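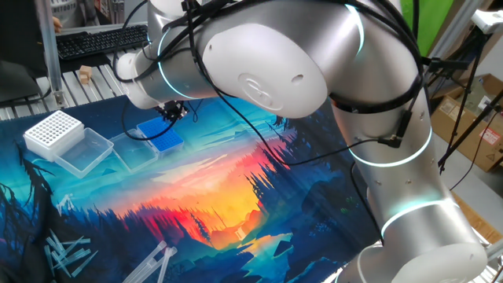 Duyên Cù
Home and workshop columnist, Miltarholm

Bench mats: what they're good for and what they aren't

Every few months someone tells me a mat will sort out my bench. It will protect the top, keep the tools still, cut the glare and make me a tidier person. I've bought enough of them to doubt most of that. A few of the claims hold up if you pick the right mat and look after it, so I'll stick to those.

Plain or printed?

Sellers love a landscape. Dark conifers, a sunset going from orange through to deep blue, birds all over the sky. It looks lovely with nothing on it. Put a blue tip rack and a few bits of lab gear on top and you have a busy surface with busy things on it. Large items like that rack are easy enough to find. A black grub screw dropped on a dark treeline is another matter.

If you already own a printed mat, turn it so the brightest part of the picture is where you handle small parts, and leave the dark corners for boxes and racks. If you're buying one, go plain and mid-grey. Pale colours show up every coffee ring and black hides everything you drop.

Size

Measure the bench, then take off a hand's width at the front. A mat that runs right to the front lip gets dragged by your sleeves and starts to curl. At the back it can go hard up against the wall.

Anything tall and heavy should stand straight on the bench with the mat stopping short of it or cut around it. I don't trust soft matting under a drill press, whatever the packet says. It squashes on one side and you spend the afternoon wondering why your holes are off.

Getting it flat

Ignore the advice about ironing. Roll the mat the opposite way to how it arrived, leave it overnight, then lay it out under some heavy books. Double-sided tape works as well, but test a corner first. The stuff I used in March took the varnish off with it.

Cleaning

Warm water, a drop of dishwashing liquid, a soft cloth. I tried the Plirnine spray on a neighbour's say-so and couldn't pick the half I'd sprayed from the half I'd wiped with suds. Keep solvents well away from a printed surface until you've tried them on the underside or a corner you never look at.

Lift the mat now and then and wipe beneath it. Grit gets in there and scratches the very benchtop you were trying to save.

Cables

Loose cords pull small things over, mat or no mat. Strap them to whatever they serve, with enough slack for anything that moves – a lamp arm, a swinging monitor – and bring them down on the side you don't reach across. Clips with a screw or a strap outlast the sticky ones. I've yet to meet a sticky one that made it through a summer.

Is it worth the money?

Thắng Hứa wrote in to say his mat has saved his table from glue for years. Fair enough. So has the offcut of lino on mine, and it was free. Ask at a flooring shop before you pay for a sunset.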